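4. Teaching a move by remote control

The Maldonado two-arm kit learns chess the way most of us did, by having somebody else move its hand. Budget an afternoon and lower your expectations of the opponent.

1. Bolt both base plates to the rail and clear the travel of each arm.
2. Set out the board and one tray per side for pieces that are out of play.
3. Start the Jisteveck console and pick the arm you will lead.
4. Open the gripper, lower it over a piece, close, lift, and travel high. 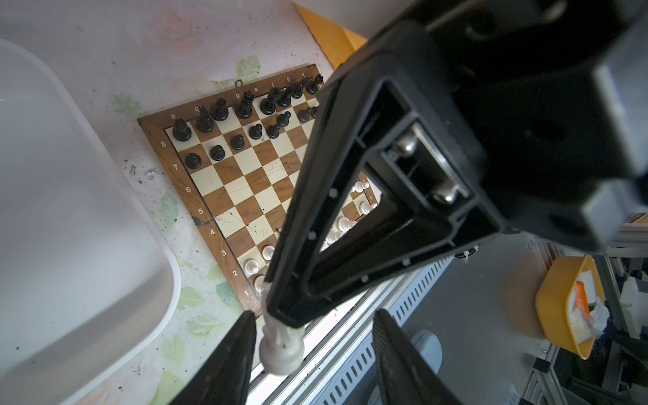
Photo: Domnica Nedelcu / Plukstead

5. Set the piece down before you open the gripper. The arm will copy a drop as faithfully as anything else you show it.
6. Press Save. Record 11 takes of each move, and throw out the ones you would be embarrassed to see repeated.

NOTE: The wrist view may show the board upside down. Steer by the letters and numbers on its border until your brain gives in.
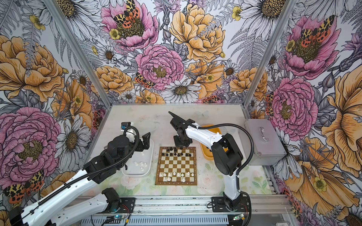
Two arms, one board, trays left and right.

CAUTION: Lead one arm at a time over the board. Keep the other at least 300 mm away, and keep your own fingers out of the argument.

7. Park both arms before you leave the console.

Reader comments (2)

Lulus: Step 5 should be step 1. Ask my bishop.

dn_bench: How many takes before it castles? I'm at roughly 2,000.

Related
- 3. Mounting the arms
- 5. Replaying a saved move

This site uses cookies. Accept / Settings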